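Prerus Data Collection – Working Group Minutes

Month: January
Start: 2:00 p.m., or when the previous meeting gave up the room
Status: approved with one correction (see item 6)

1. Minutes of the last meeting
Accepted. The action to "define a good demonstration" is carried over again. It is now the oldest thing on the list and has outlived one project name.

2. Dish rack task
The target is 400 usable episodes of the plate-and-rack task. Kanaan station has delivered its share. Flomden station has delivered a long message about lighting. The group read the message and agreed the lighting should be fixed.

It was asked whether an episode counts if the plate goes into the rack on the second try. Views were strong and mostly repeated. Agreed: recoveries are kept and tagged as recoveries. Episodes where the operator stops, thinks, and starts over from home are dropped.

3. Review of rejected episodes
40 episodes were pulled from the last batch. The usual cause was the operator closing the fingers before reaching the rim, then carrying nothing to the rack with great care. The model has learned this part very well.

Operators are asked to slow down on approach and to look at the wrist view before closing. Looking at the plate directly is cheating – the policy does not get to do it.

4. Variety
The Alow model does well when the rack is where it expects the rack to be. Move it a hand's width and it sets plates down in the old spot. Agreed: turn and shift the rack between episodes, and mix the plate colors. "Random" will no longer mean "wherever it was after lunch."

A proposal to tape position marks on the tabletop was discussed and dropped. The model would learn the tape.

5. Labels
Two spellings of "dishrack" are in use, and one of them is "rack_final." Agreed: "dish rack," two words, everywhere. Old labels to be corrected by script.

6. Correction
Last month's minutes said finger pads would be changed "as needed." This should read "on a schedule." The schedule does not exist yet.

7. Actions
Kanaan: rerun the short-approach episodes.
Flomden: lighting, then episodes, in that order.
Alow team: label script; report on shifted-rack results.
All: define a good demonstration.

8. Any other business
Snacks stay off the collection tables. Carried without debate.

Meeting closed at 3:10 p.m.

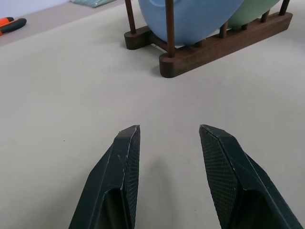
Page last changed: January, 4:25 p.m. (item 5, spelling)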